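手持ちグリッパーで集めた「つかむ」お手本データ、Tuduraが公開を始めます
2019年12月3日 Tudura データ収集チーム
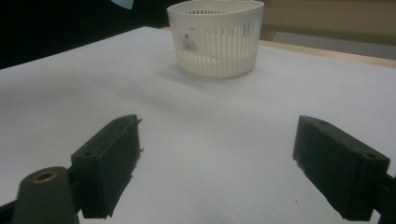

ロボットの学習用のお手本は、ロボットがないと集められないのですか?
手持ちのグリッパーがあれば、人の手だけで集められます。指の開き具合と手先の動き、それに手元のカメラの映像が一緒に記録されるので、ロボット本体は学習が終わってから登場すれば間に合うんです。

こんにちは、Tuduraでデータ収集を担当しているエランゴ・アチャリ(Elango Achari)です。プレスリリースを書くのは初めてで、広報のサンドロ・ファッブリ(Sandro Fabbri)に「いつもの調子でいいよ」と言われたので、本当にいつもの調子で書いています(あとで怒られたらサンドロのせいです!)。

さて本題です。私たちは本日、日用品を扱う動作のお手本集「Millow」の第一弾を公開します。収録したのは2,000件。つかむ、持ち上げる、置く、向きを変える、といった机の上の短い動作ばかりで、派手なものはひとつもありません。でも、いま学習システムを作っている人たちと話すと、欲しいのはまさにこういう地味なデータだと口をそろえて言うんですよね。

作業を始めたのは6月でした。最初は普通の家の台所みたいに物をたくさん並べて撮っていたのですが、動作の区切りがどうにも決めにくくて、ラベル付けを受け持つコルム・ニー・ホナル(Colm Ní Chonaill)から毎日のように質問が飛んできました。「これは持ち上げる途中? それとも置き直し?」と聞かれても、やった本人の私が覚えていない(笑)。そこで初期の分は思い切って全部やり直し、まず白い天板に物をひとつだけ置いた簡単な場面から集めることにしました。白いプラスチックのかごを白い面に置くような、見分けのつきにくい組み合わせもちゃんと入れてあります。

かごは個人的にかなり好きな題材です。側面に細い縦のすき間がずらっと並んでいるものは、縁をつまむのか、胴をはさむのかで手の動きががらりと変わります。私はつい縁に行ってしまうのですが、ブノワ・オベール(Benoît Aubert)は絶対に胴派で、お昼を食べながらもその話をしています。どちらが正解ということはないので、Millowには両方のやり方を入れました。一人の癖ばかり覚えたシステムは、少し置き方が変わるだけで困ってしまいますからね。

収集に参加したのは15人です。ふだんロボットに触らない経理や総務のメンバーにもお願いしました。最初の練習では、みんな指を閉じるのが早すぎるんです。自分の手だと思って動かすと、物に届く前に閉じてしまう。練習は一人50回と決めて、その分は公開データに入れていません。慣れてくると今度はどんどん速くなって、「もう少しゆっくり!」と声をかけるのが私の主な仕事になりました。

うまくいかなかった動作も捨てていません。落とした、滑った、つかみ損ねて持ち直した、そういう記録が927件あって、本編の2,000件とは別のフォルダに分けてあります。失敗のほうが勉強になるという声をいただくことが多く、社内の試験でも、持ち直しの動きを学ばせるときに重宝しています。ただ、失敗の種類の付け方はまだ粗いので、使ってみて「この分け方は変だな」と思ったら遠慮なく教えてください。コルムが喜んで直します。たぶん。

記録の形式についても少しだけ。動作一件ごとに、映像、指の開き幅、手先の位置と向き、それから日本語と英語の短い説明文がそろっています。時刻合わせはディネシュ・マウリヤ(Dinesh Maurya)が作った社内ツール「Skundis」で行っていて、このツールも一緒に配布します。ディネシュ本人は「コードが汚いから見ないで」と言っていますが、私が読めたくらいなので大丈夫だと思います。

一方、今回入っていないものもあります。布や袋のような柔らかい物、液体の入った容器、それと両手を使う動作です。柔らかい物は第二弾に向けて集めているところで、共同研究先のStefanouの皆さんが、物の選び方から一緒に考えてくれています。先日の打ち合わせはタオルのたたみ方だけで終わってしまいました。家ごとに全然違うんですね!

Millowは研究・教育目的なら無償でお使いいただけます。商用での利用をお考えの方は、使い道をひと言添えてご連絡ください。大学の授業で少しだけ使いたいという場合には、軽い抜粋版も用意しています。

収集の様子を見てみたい、自分でもグリッパーを握ってみたいという方の見学も受け付けています。取材の方も手ぶらでどうぞ。ただし見学に来ると、高い確率でブノワに「縁派ですか、胴派ですか」と聞かれます。

本件に関するお問い合わせ
Tudura 広報担当 サンドロ・ファッブリ
データの内容と見学については、データ収集チームのエランゴ・アチャリまで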